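Subject: Re: [wulcombe-makers] Laundry build, where we've got to
List: Wulcombe Shared Workshop, general
Date: 6 October 2023

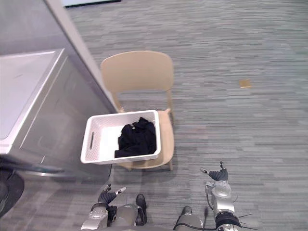
Hello all, sorry for the slow reply, I've had the list going into the wrong folder since August and only found it when I went looking for the key code!

Somebody asked:

> Is the laundry robot still going? Last I heard it could find the
> basket but kept knocking it when it went in for the clothes. Also
> are you using the Flanagan board for the hands or did you give up
> on that? I've got one in a drawer and I'm wondering whether to
> bother. And could a person come and have a look without getting
> in the way?

Yes, still going, and yes, come and look. Taking those in a muddled order.

The Flanagan board is in and it's staying in. I did give up on it for a bit (I was very rude about it on this list, you may remember) but the trouble was my own wiring. I'd run the hand power and the signal side by side the whole way down the forearm, and every time the fingers closed the readings went daft. Moved them apart, put a decent ground in, and it's been fine for 16 sessions now. So dig yours out of the drawer. You'll want the newer firmware, and do change the hand address before you plug both in, or you'll get two hands doing the same thing and a very confusing evening.

The basket knocking is mostly sorted. We've got it up on the plastic chair beside the machine now, the beige one, with one end hanging over the side towards the machine. On the floor it had to bend so far that the arms got into each other's way, and the head camera mostly saw its own wrists. Chair height suits it much better. I've also slowed the last bit of the reach right down, so it comes in over the low side with the fingers already open and then waits a moment before closing. It looks a bit dithery but I'd sooner have that.

We're sticking to one black thing in the basket at a time. I know, I know, everyone wants to see it do a full load. But dark cloth is the hard case for us, the depth readings go all patchy on it and the folds more or less vanish, whereas the white basket shows up lovely. If I can get it picking up a crumpled black top without grabbing the side of the basket as well, I'll be happy to move on to towels. The Lollholm gripper pads helped a lot there, by the way. The ones we had before slid straight off anything thin.

What still isn't right:

The cables on the right arm. They hang out in loops near the base and I'm forever worrying about them catching. I've ordered 2 metres of the split sleeving from Garninby and I'll do both arms while I'm at it.

Standing drift. Leave it in front of the chair for 90 seconds and it has crept, only a little, but enough that the saved reach is off. The carpet doesn't help. I've tried re-zeroing before every reach and that works, it's just slow. If anyone has done foot contact on carpet and got sensible numbers out of it, please shout, I'm out of ideas.

The log files. Each run saves 660 MB because I'm keeping every camera image at full size like a fool. I'll cut that down before the workshop computer fills up and everybody starts hating me (more).

As for visiting, you won't be in the way at all, just please keep to the side when the arms are live and don't reach over the chair, even if it looks like it's stopped. The red button is on a long lead and whoever is nearest holds it. Bring your board if you like and we can flash it while the battery's charging.

Oh, and has anyone got the long hex driver? It was in the tray with the wrist screws and now it isn't.

Cheers,
the laundry bench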